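Gripper Evaluation Gallery

The Deseneo Manipulation Laboratory maintains this gallery as a public record of its comparison of end effectors and wrist-mounted cameras for two-armed mobile platforms. The work was proposed by Dr. Nawal El Khatib and is carried out by the laboratory's bench group in cooperation with Arkier, which supplied the control software. Entries are added as each part of the program is completed. Visitors who wish to cite the material are asked to name the laboratory and the title of the entry.

Purpose of the comparison

Soft household and school items remain difficult for grippers that were designed for rigid parts. Fabric folds under the fingers, straps slip, and plush surfaces offer no clear edge for a camera to follow. The laboratory selected items of this type and set a fixed sequence for every gripper under review. The full plan calls for 1,000 attempts, of which 879 had been entered in the log by the end of December.

Method

Each attempt begins with the arms in the same rest position. The operator starts the controller, and the attempt closes when the item has been released or when the time limit is reached. Finger pads are inspected after every 200 attempts and replaced when wear is visible. Camera brackets are checked against a printed target at the start of each morning session. Krešimir Milošević is responsible for calibration, and Pin-yu Lam reviews the logs before results are released to partners.

Two controllers are under comparison. The first, from Arkier, moves both arms on a shared clock. The second, known within the group as Lorar, allows one arm to wait for the other. Almost 720 of the logged attempts used the shared clock, and the remainder will be weighted toward Lorar.

Gallery

Entry 1. Soft items, two arms
The left gripper holds a white plush toy above the tabletop while the right gripper has a finger under the orange straps of a child-size backpack. The white bracket on the left wrist carries a small sensor unit.

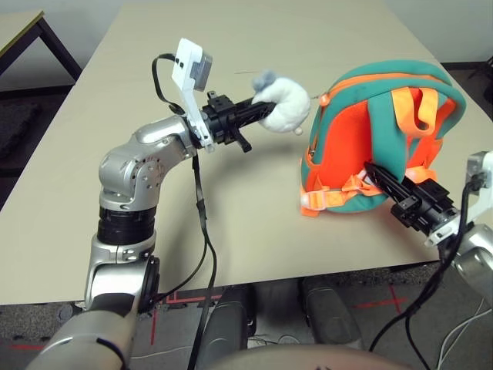 Forthcoming entries

Entries on rigid containers and on folded cloth are in preparation under the direction of Stellan Magnusson. A separate page will cover cable routing at the wrist.

Inquiries

Requests for the test sequence, the bracket drawings or the attempt log should be addressed to Chin-lung Wei at the laboratory's Hsieh Building office. Visits to the test area are arranged by appointment.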